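Kaltar (imitation learning)

Kaltar is a method for training two-armed robots to carry out tabletop tasks from human demonstrations. It was introduced in March 2024 by Yetunde Adeleke and Kenji Nakamura of the Ojala laboratory in Primstead. The method belongs to the family of action-chunking policies, in which a network predicts a short run of future arm positions at each step instead of a single command. It differs from earlier work in that the length of the run is set by the network and changes during the task.

Background

Policies that predict one action at a time tend to drift. Small errors move the arm into positions that do not occur in the training data, and later predictions become worse. Predicting a fixed run of actions reduces this effect but makes the robot slow to react when an object shifts during a grasp. The usual remedy is to pick a run length by hand for each task. Adeleke had described the problem in an earlier workshop paper on drawer opening, where long runs worked well for the approach and poorly for contact with the handle.

Method

The Kaltar policy takes camera images and the joint positions of both arms as input. It outputs a run of target joint positions, together with a value for each step called the commit score. The robot carries out the run until the commit score drops below a threshold, then discards the rest and asks for a new prediction. The maximum run is 100 steps.

The commit score is trained without extra labels. During training, the network is shown each moment of a demonstration from several earlier starting points, and the spread between the resulting predictions is used as the target. Steps on which the predictions agree receive a high score. In practice the score stays high while an arm moves through free space and falls close to contact.

Both arms share one commit score. Separate scores were tested and dropped, as the arms lost their timing relative to each other in handover tasks.

Evaluation

The method was tested on Drurkia, a set of tabletop tasks maintained by the same laboratory. Drurkia covers pick and place, drawer use and handover with household objects and packaging. Object positions are changed between trials. The training set held 179 demonstrations, recorded by teleoperation. 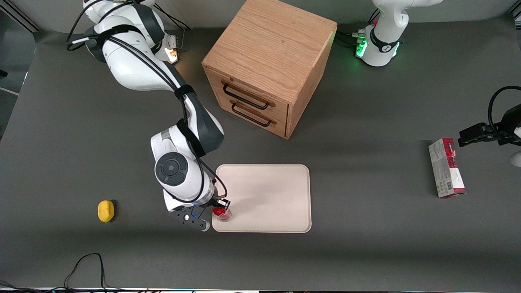 Right gripper at the corner of the tray, with the two-drawer cabinet behind.

Kaltar completed 71 percent of trials, against 58 percent for the same network with a fixed run length. Most of the gain came from picking up small objects. Results on drawer tasks were nearly the same for both versions.

Limitations

The threshold for the commit score is still set by hand, and the authors report that a poor choice can cause the arm to pause repeatedly above an object. The method has no memory of discarded runs, so it may return to a grasp that has already failed. Tests were limited to rigid objects on a flat surface. A revised version released in May added a minimum run of 2 steps, which shortened the pauses but did not remove them.

See also

Action chunking
Behavior cloning
Bimanual manipulation
Teleoperation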